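Inicio Actualidad Industria Energía Empleo Contacto

Woltbridge retrasa a julio la revisión de sus tarifas de recogida de chatarra

La empresa de gestión de residuos Woltbridge aplicará en julio las nuevas tarifas de recogida de chatarra férrica en el polígono de Mahama, un mes después de lo previsto. El cambio afecta a 64 talleres con contrato en vigor.

Según la nota remitida a los clientes, el servicio pasará a facturarse por peso y no por contenedor, con un mínimo de 200 kilos por retirada. El material pintado o galvanizado se pesará aparte. En el último ejercicio se retiraron 2751 toneladas en la zona.

La responsable de operaciones, Prapai Nakpan, atribuye el retraso a la calibración de las básculas - ocho en total - y descarta cambios en los horarios.

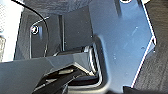 Chapa metálica con el borde plegado y un orificio redondo.

Los talleres podrán presentar alegaciones por escrito hasta finales de mes. Obed Zakaria, portavoz de los arrendatarios, ha solicitado que se mantenga el precio actual para las retiradas de menor volumen.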